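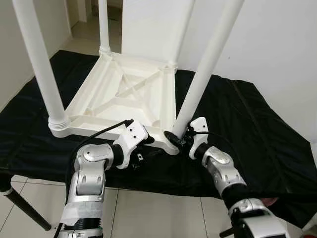

Skudness wrote in after the last section to ask why the guide scores the table task by leg and not by whole table, and whether a run with one bad leg should just be thrown out. Good question, and I changed this section because of it! Please keep those runs. A table with one bad leg still tells you a lot about the other corners, and if you toss it you end up with numbers that look much nicer than your policy deserves.

Section 4. Setting up and scoring the leg task

I'm assuming you've already got both arms talking to Ulex and you've done the gripper check in Section 3. If you skipped it, go back, I'll wait.

1. Lay the dark cloth over the work surface. Soft wrinkles are fine (mine never lies flat). Big folds under the table are a problem, so pull those out toward the edges.

2. Put the table on the cloth upside down, ribbed side facing up. Turn it so the corner you're working on sits nearest the arms and both grippers can get to it.

3. Open Tekin and load the two-arm profile. You want both arms in the same session file. I once recorded them as separate files and spent a very long evening lining up the timestamps by hand.

4. Move the arms to the start pose and let them sit until the joint readings stop drifting.

Caution: keep your hands off the cloth while the arms are live. It's tempting to reach in and nudge the table when it slides. Hit pause first, every time.

5. Bring both grippers in to the same corner, one on the leg and one down at the corner of the table. The gripper on the leg does the turning. The other one holds the corner steady, and that's really the whole point of the method: with one arm the table just spins along with the leg, and your policy learns to chase it around the cloth.

6. Check the cables before the first turn. Leave a loose curve over the arm so the wrist can rotate without tugging. If a cable goes tight anywhere in the motion, stop and reroute it.

7. Start recording, then turn the leg in short strokes. Release, rotate back, grip again. Set the stroke limit to 90 degrees in Tekin. You can go higher, but my regrips got sloppy when I did.

Note: press the gripper against the corner, but gently. If the table frame flexes, back off a little and save the new contact height.

8. When the leg stops turning, open both grippers and wait 2 seconds before you back away. Those quiet frames are what Genela uses to find the end of the episode. Without them it guesses, and it guesses badly.

9. Score the leg. I use seated, crooked, or not started. A leg that leans counts as crooked even if it holds.

What to expect from the results

I trained on 145 episodes, and the version with the holding arm did clearly better than the single-arm version on my setup. Most of the failures I still get happen at the regrip, when the fingers close too high on the leg and slip. There were 11 of those in my last test batch, and all but a couple came from the same side, so I suspect my calibration as much as the policy. If you see a lopsided pattern like that, redo the gripper check before you collect more data.

Note: I tried dropping the head camera and training on joint readings alone back in November. It managed the turning okay, but it couldn't find the thread to begin with. Keep the camera in.

Caution: if you change the cloth, the lighting or the table, start a new dataset name in Genela. Mixing them quietly is how I lost a week.

Last changed May 3, 2021. Steps 5 and 9 are new, and the old whole-table score sheet still opens if you have runs saved in it.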